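A Field with One Big Tree: Xóchitl Figueroa on the Common at Lenley

28/03/2020

When I arrived to the house of Xóchitl Figueroa, the coffee was already made and her brother Damián was looking for a map in the kitchen drawers. We had agreed to talk for one hour. I stayed for three, and we spent most of the time on the subject of grass.

The Figueroas have looked after the common at Lenley for many years. It is a flat piece of open land between the Dolan road and the first houses. People who drive past it probably think there is nothing to see. Xóchitl has heard this opinion many times and it does not offend her.

"They are right, if they want mountains," she said. "It is grass and trees. I like that I can see who is coming."

She grew up in Flolorton, which is a bigger town and has proper parks with flower beds. Her family moved when she was a girl, and she remembers that the first summer was a disappointment. The grass was yellow by the school holidays and it scratched her legs. Her father told her to wait until the rain came. She waited, and it became green, but by then she was back in school and could only look at it from the bus.

I asked her if the dry grass is a problem for the people who use the common today.

"Some of them telephone me," she said. "They say, Xóchitl, your grass is dead. First, it is not my grass. Second, it is asleep. Most of this grass can sleep for a long time if you leave the roots in peace. What kills it is when someone cuts it very short in a hot week, or puts cars on it."

Damián, who had found the map by now, wanted to correct one thing. The cars were allowed once, for the fair, and he was the person who allowed it. "One afternoon," he said. "It took two years to repair. I admit it every time, so she does not need to tell you."

She told me anyway, with details. The organizers had expected 100 visitors and there came some 600. The marks of the wheels were visible until the second winter.

The brother and sister do not agree about mowing. Damián would like the whole common cut at the same height, because it is simpler for the man with the tractor and because children lose their balls in the long parts. Xóchitl prefers to leave a wide strip uncut until late in the season. She says the long grass holds the soil and gives the birds somewhere to go. For now they have a compromise, which is written in pencil on the map. The middle is kept short and the strip along the south side is left alone. Each of them described this compromise to me as a victory.

Then we talked about the trees. There is a proposal to plant more of them, and a nursery company with the name of Pridico has offered a price for young trees with stakes and ties. Xóchitl is careful about it. She has seen how small trees are planted in May with a nice ceremony and are sticks by the end of August.

"A tree in an open field needs water for the first summers," she said. "A lot of water, and slowly. If I get 3 trees and I have one person who really carries the water, I am happy. If they give me fifty, I have to ask who will carry it. The price does not include that."

Damián calculated that they would need 1,000 liters each week for the full plan. He had done it on the back of the map. His sister looked at the number and pushed the paper back to him without a comment.

Their mother, they both told me, judged every tree by how many people could have lunch under it. A tree that was too thin she called an umbrella for one person. She would bring a blanket, a pot of beans and a cold melon, and the children were not allowed to eat the melon until the grandfather had slept. I asked if they still do this. Xóchitl said yes, but now it is she who sleeps.

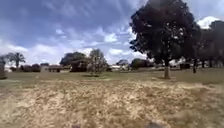

Open ground, dry grass in front and greener grass behind, with the big tree on the right.

I wanted to know what she would change, if she had the money. She thought about it while she washed the cups. A bench, she said at last, with a back, because the older people cannot sit on a bench without a back. She would place it so that it looks over the grass and has shade after lunch. Damián would put a water tap first. They discussed this for some minutes in Spanish, too fast for me to write down, and I believe the tap won.

Before I left I asked Xóchitl what advice she has for other people who look after a common like this one.

"Walk on it," she said. "In bad months also. And keep the old maps, even the ones where my brother has written on them."

Damián asked me to add that the pencil is his, and that he would like to have it back.

12 shares | 4 comments

Recent articles
How to Water a Young Tree in Dry Weather
Flolorton Bus Times Are Changing Again
Letters: The Dolan Road Crossing
Four Lunches to Eat Outside

Contact us | Copyright 2020, all rights reserved | Back to top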